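4. Laundry and Clothing Tasks

Product pages say home robots are almost ready for chores. We doubt it. Folding a towel is one thing – a belt on a pair of jeans has a stiff buckle, a bendy strap and soft cloth underneath, and a person deals with all three without looking.
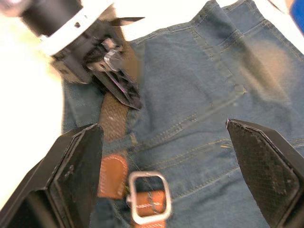
5. Limits of Our Study

We read 327 trial notes from the Hornley set, and 500 would have been better. The notes don't say how often a person stepped in. Until they do, we would not call any chore solved.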